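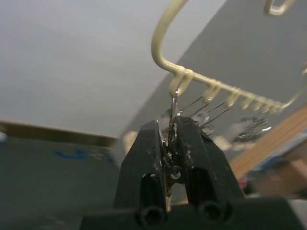
A cream-colored hanger and a slender metal pin.

NOTICE TO THE PRODUCTION

The Office of Film Permissions at Skevville acknowledges receipt of your application to shoot the closing scenes of The Ferryman's Daughter within the town limits. The application was read in full on the day it arrived. Permission is granted, subject to the following.

The production may use the Oltlow landing from dusk until midnight. The leading actress may walk down the steps as written in the script. She may not walk back up them. Persons who go down the Oltlow steps in costume are required to leave by the river, and a boat will be kept at the lower mooring for this purpose.

The Office notes that the same scene has been filmed at the landing 6 times, by separate companies, under separate titles. In each case the actress was a newcomer and the announcement promised a great deal. Prints of all six pictures are held at the Cervantes, where they are shown each December to an audience of 200. The house seats 1,000. The remaining seats are sold but may not be occupied, and your company is asked to respect this arrangement at the premiere.

With regard to your second question, the Office has no record of a director named Demetrio Campos at work in Skevville at present. It does hold a permit in that name, signed and stamped, for a film completed before the landing was built. The signature matches the one on your application. The clerk who compared them has asked to be moved to the Bemwood branch, and the request has been approved.

Mr. Campos is invited to call at the counter in person. He should bring the final page of the script, which was missing from the copy supplied. The earlier applicants also left it out. The Office has kept a place for it in the file - a single sheet, already numbered.

The fee is payable for 10 nights, although the schedule lists only one. Past companies have found that the scene requires them. No refund has ever been requested.

Extras will be provided by the town. They know where to stand. The production is asked not to speak to them between takes, and not to offer them their wages until the boat has gone.

Issued at Skevville, February 19, 2026
For the Office of Film Permissions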